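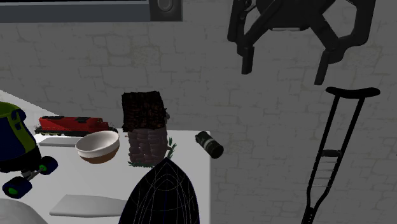

Figure 2. Tabletop with objects in front of a stone wall (rendered view).

4.2 Whether anyone can hear the room

Electronic music albums are sold partly on where they were made. Of the 319 press sheets in our corpus, 200 name a studio, a city or a converted farm building in the first paragraph, and 13 manage all three in one sentence. We wanted to know whether this information survives contact with a pair of headphones.

The test material was a single piece for piano and drum machine, recorded twice by Fenna Smits. One version was made at Fellau, a studio with a reputation, a waiting list and a very nice sofa. The other was made in her spare bedroom, with the same microphones and the same piano part. Both were mixed by Kristof Verschueren, who was asked to treat them alike and said he would try. Levels were matched before playback.

Listeners heard both versions in random order and were given a short press text with each. Half of the texts were correct. The other half had been swapped, so that the bedroom recording arrived with two lines on the history of Fellau and the Fellau recording arrived with the word "homemade." Listeners then rated warmth, depth and something the label Nistance calls "presence," a term we kept because the label could not define it either.

The ratings followed the text far more closely than the sound. Warmth in particular seems to be a property of paragraphs. Listeners who made music themselves were no better at telling the rooms apart, though they took longer over it and wrote more in the comments box. Several praised the low end of the piano in the bedroom version as something "you only get in a proper space." The space in question contains an ironing board.

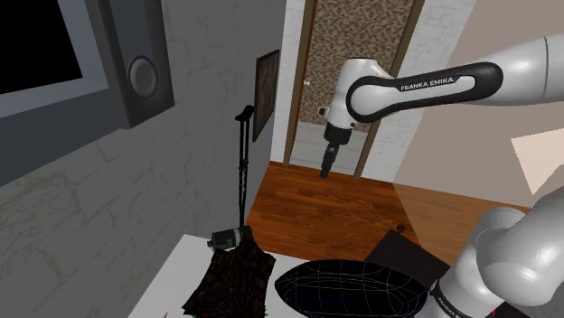

Kwaku Appiah, reading a draft of this section, objected that we had tested the wrong thing. In his view a famous studio changes how people play, and by fixing the piano part in advance we had removed the one effect worth paying for. Musicians in an expensive room, he added, also tend to finish their takes before lunch.

We accept most of this. The part was fixed on purpose – a freer performance would have given listeners other clues – but it does limit what can be said. A second round, planned with the Iltside ensemble for October, will let the players improvise in both rooms. Ikhsan Ismail has agreed to write the press texts, and has been asked to go easy on the word "presence."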